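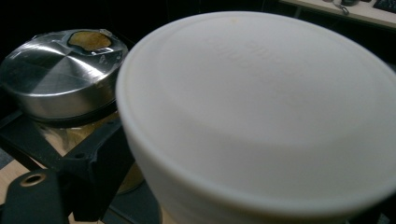 Pantry containers, white plastic tubs vs glass jars

jorkberg_kitchen
Posted 13 January 2022
Redoing the pantry shelf. Got a big round white plastic tub with a flat lid next to a glass jar with a steel lid, black ring under it. Yellow grainy stuff in the jar is cornmeal. Do I move everything to glass or keep the white ones? Cant decide. Shelf is only deep enough for 2 rows.

bisance77
Glass. You see whats in it. With white plastic you open 3 tubs before you find the sugar.

Teoh
Disagree. Plastic for anything heavy or up high. Dropped a full glass jar in November, was finding bits under the stove for weeks. Masking tape + marker on the side, problem solved

bisance77
tape falls off

Teoh
Not the blue painters kind. Mine's been on 4 years

grudov_pantry
Whats the writing on the white lid? Raised letters on mine are the maker and a recycling number. If yours has the number check it before you put food in — plenty of those tubs were never meant for it.

jorkberg_kitchen
Cant make it out, its too faint. Will try a flashlight tonite. Has held rice so far.

grudov_pantry
Rub a pencil over paper on top of it. Works better

bisance77
Still say glass. And wipe the lids, crumbs on a pantry shelf = ants

jorkberg_kitchen
ok ok. Glass for cornmeal and sugar, white tub stays for rice, bottom shelf. Ordering painters tape

Teoh
get the 1 inch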